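Kurley finger rib separation

By the Norska reference desk. Updated November

The Kurley finger rib separation was a recurring fault in the flexible fingers made by Cosgrove for hand-held grippers.
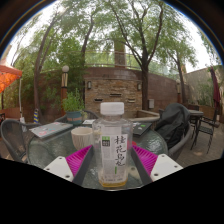
Fingers of this type have a ribbed soft section between a contact strip and a rigid mounting plate. In the Kurley version the ribs were bonded to the strip with adhesive. After repeated squeezing the bond could open at the tip, and the strip then folded outward under load. A bottle or cup held at that moment tilted or dropped.

The fault was first logged by Wudimo, a test shop that used the fingers in pick-and-place trials. Its records listed 352 dropped objects, most of them partly filled drink containers. The shop found that separation usually began on one finger only, so the grip turned the object before releasing it. Operators often took this for poor aim, and the early drops were filed as handling errors.

Cosgrove traced the cause to a short cure time at the molding stage. Two production batches were withdrawn. Later fingers were molded in one piece with the strip. Owners of older sets were told to check the tip ribs every 50 hours of use and to replace both fingers together if a gap showed.

No injuries were recorded. Glass containers were dropped from the Wudimo trials until the new fingers arrived.

See also: Grip loss; Soft fingers

Contact the Norska desk | Copyright Norska | Back to top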